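Reducing Food Waste in the Welberg Dining Hall
Student Project Report, Department of Environmental Studies

Prepared by: Danai Panagiotou, Danjuma Nwachukwu, Tekle Mersha
Faculty advisor: Chrysanthi Sfakianakis

Summary

This report presents the results of a one-semester study of plate waste in the Welberg dining hall. The project team weighed the food left on trays at lunch and dinner over a four-week baseline period, introduced two changes to the way food was served, and repeated the measurements for a further four weeks. Total plate waste fell from 3272 pounds in the first period to 2272 pounds in the second, a reduction of 1000 pounds. The team recommends that both changes be kept and that the college consider a third, which could not be tested within the time available.

1. Background

Welberg serves lunch and dinner to students living in the three east campus residence halls, and lunch to commuters and staff. Meals are served buffet style. Students on a residential plan may return to the counters as often as they wish, and there is no charge by weight or by item.

Before this project, the dining hall had no regular record of how much prepared food was thrown away. The kitchen kept a log of food that was cooked but never put out, and this log was made available to the team by the kitchen manager, Periklis Giannakopoulos. The log did not cover food that was served and returned uneaten. Staff at the dish return held differing views on the amount. Some believed that most of the waste came from bread and side dishes, while others pointed to the pasta counter.

The team chose plate waste as its subject for two reasons. It is the part of the waste over which diners have direct control, and it could be measured at a single point in the building, the dish return belt.

2. Questions

The project set out to answer the following:

How much food is returned uneaten at Welberg during a normal four-week period?
Which kinds of food make up the largest share?
Does a smaller plate or a smaller serving spoon lead to less waste?
Do diners notice the changes, and do they object to them?

3. Method

3.1 Weighing

Food scraps were scraped by dish return staff into lined tubs, which were weighed on a platform scale at the end of each meal. The weight of the empty tub was subtracted. Napkins, tea bags and fruit peel were placed in a separate tub and left out of the totals. Liquids were also left out, with the exception of soup, which was strained and the solid part weighed.

During two meals in each week, the team sorted the scraps by hand into five groups: bread and pastry, pasta and rice, meat and fish, vegetables and salad, and desserts. Gloves, aprons and long tongs were supplied by the kitchen. Sorting took between one and two hours per meal. It was found early on that mixed dishes could not be separated in a reliable way, and from the second week these were recorded under the main ingredient.

3.2 Changes to service

Two changes were made at the start of the second period. The large dinner plates at the hot counter were replaced with a smaller plate from existing stock. At the pasta and rice counter, the serving spoons were replaced with a smaller size. The spoons were ordered from Papadakis, the usual supplier of the kitchen. The menu cycle was the same in both periods, so that each dish appeared the same number of times.

No posters or announcements were used. The team discussed this point at length with the advisor. A campaign may well have lowered the waste further, but the effect of the plates and spoons could then not have been told apart from the effect of the message.

3.3 Survey

A paper survey was handed out at the exit in the last week of the second period. It contained six questions and took less than two minutes to complete. The team received 300 usable replies. Surveys with no answer to the first two questions were set aside.

4. Results

4.1 Total weight

Plate waste in the baseline period came to 3272 pounds. In the second period it came to 2272 pounds. The number of meals served, taken from the card reader at the entrance, differed very little between the two periods, and no correction was made for it.

Dinner produced more waste than lunch in every week. The gap was widest in the baseline period and narrowed after the change of plates. The team believes that this reflects the larger share of hot dishes eaten at dinner, although the data do not prove it.

4.2 Kinds of food

Pasta and rice formed the largest group in both periods, followed by vegetables and salad. Bread and pastry came third, which was lower than the staff had expected. Meat and fish formed the smallest group by weight. The drop in the second period was clearest for pasta and rice. The salad group hardly changed – as might be expected, given that the salad bowls and tongs were left as they were.

4.3 Survey replies

Most of those who replied had noticed the smaller plates. Fewer had noticed the spoons. A clear majority stated that they had been able to eat as much as they wanted. Among those who objected, the most common complaint was the need to stand in line a second time at busy hours. Several athletes wrote that the smaller plate was not practical after evening training, and two suggested that large plates be kept available on request.

Written comments also touched on matters outside the project, including the opening hours on weekends, the noise level near the dish return and the quality of the coffee. These were passed on to the kitchen manager.

5. Discussion

5.1 Reading the results

The reduction is large enough that the team does not regard it as chance. Even so, some caution is needed. The second period fell later in the semester, when students may eat differently for reasons of workload or weather. A stronger design would have used two dining halls, one with the changes and one without. Permission was requested for a second hall, but its dish return was being rebuilt at the time.

The presence of the team at the dish return may also have had an effect. Diners could see the tubs being weighed, and some asked what was being done. This was equally true in both periods and should not account for the difference between them.

5.2 Costs and staff time

The smaller plates cost nothing, as they were already in storage. The spoons were a minor expense. Dish return staff reported that scraping took less time in the second period, but that the number of plates washed went up. The kitchen manager estimated that the two effects came close to canceling each other out.

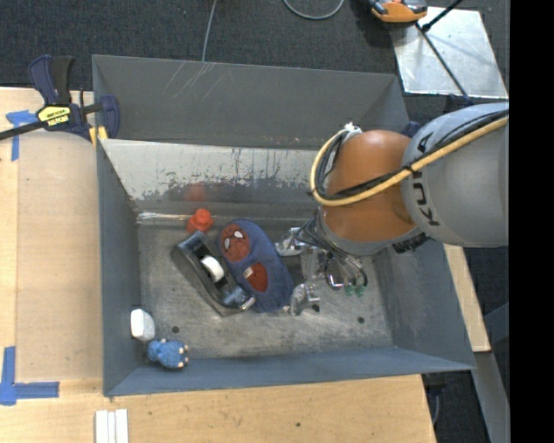

Regular weighing would be the main continuing cost. During the project this work was done by students without pay, and it should not be assumed that future classes will do the same. The team looked at two products that record waste weights without manual entry, sold under the names Zellow and Erniso. Both would require a fixed place at the dish return and a yearly fee. With the present volume of waste, the team could not show that either would pay for itself, and a written log with one weighing per meal appears to be enough.

5.3 The surplus log

The log of unserved food was not part of the main study, but it was reviewed for context. Entries were complete for most dinners and patchy for lunches. Where entries existed, soup and rice were the items most often discarded. A small change to the form, with printed item names in place of blank lines, would make the log easier to fill in at the end of a shift. A draft of the new form was given to the kitchen in April.

6. Recommendations

The smaller plates should remain the standard at the hot counter, with large plates available on request at dinner.

The smaller spoons should be kept at the pasta and rice counter and tried at the vegetable counter.

Tasting portions should be offered when a new dish is introduced. The team was not able to test this, but many survey replies mentioned leaving food because it did not taste as expected.

One weighing per meal should be carried out for one week in each semester, and the totals posted where diners and staff can read them.

7. Acknowledgments

The team thanks Periklis Giannakopoulos and the staff of the Welberg kitchen and dish return for their patience during the sorting sessions, and Chrysanthi Sfakianakis for her comments on two earlier drafts. The printing of the survey was paid for by the department.

Appendix A. Survey questions

1. How many meals per week do you usually eat at Welberg?
2. Have you noticed any change in the plates or serving spoons this semester?
3. Were you able to eat as much as you wanted today?
4. If you left food on your plate, what was the main reason?
5. Would you use a tasting portion if one were offered?
6. Other comments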